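Fuvetti brings the Tarkar 400 home loudspeaker to Jillthorpe

08/06/2018

Fuvetti, the family-run maker of home and car loudspeakers, is very pleased to announce the Tarkar 400, a powered bookshelf speaker that has been a good long while in the making and which we think our customers, old and new, are going to enjoy enormously.

Those of you who have followed us for a few years will know that we began with car subwoofers, and that we have always been fond of a deep, comfortable bass note. The Tarkar 400 carries that fondness indoors. Each pair is driven by a built-in 100 watt amplifier, with a long-throw woofer of treated paper and a soft dome tweeter set just above it, so that voices come across clearly even when the volume is kept low for the sake of the neighbours. The cabinet stands 257 mm tall and will sit happily on most shelves.

Work on the speaker started in January, when Primo Marino, our head of design, took an early cabinet home and found that he rather missed it when he had to bring it back. "I had it on in the kitchen from breakfast until bedtime," says Primo. "My wife likes the radio and I like old dance records, and it was lovely with both. We did change the feet after that, as the first ones let it creep along the shelf whenever the bass got going."

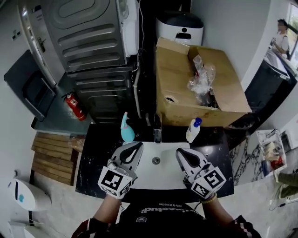
Bluetooth is included, of course, along with an optical input for the television, a pair of phono sockets for anyone with a turntable, and a small remote control. We have also brought out a little companion model, the Tarkar 50, for people who want music in a smaller room and haven't the space for a full pair. It is a single speaker with a carrying strap and a sealed, splash-resistant case, and it would be quite at home on a bathroom counter, tucked in beside the chrome tap with the spray bottle and the hand lotion for company. The battery charges from an ordinary USB lead, and two of them can be linked together for stereo.

Both models have been built with our long-standing partners at Chettiar, who have wound the voice coils for every Fuvetti speaker since our very first car range. Their patience with us over the past months, through four different versions of the tweeter, has been remarkable, and we would like to thank them warmly for it.

The Tarkar 400 comes in walnut, white or charcoal, and the Tarkar 50 in white or charcoal only. Both carry our usual five-year guarantee. They can be heard now at our showroom in Jillthorpe, where you are welcome to bring along your own records and stay as long as you like, and they will reach our other stockists over the summer.

Review samples and further details may be requested from the Fuvetti press office at the Jillthorpe showroom.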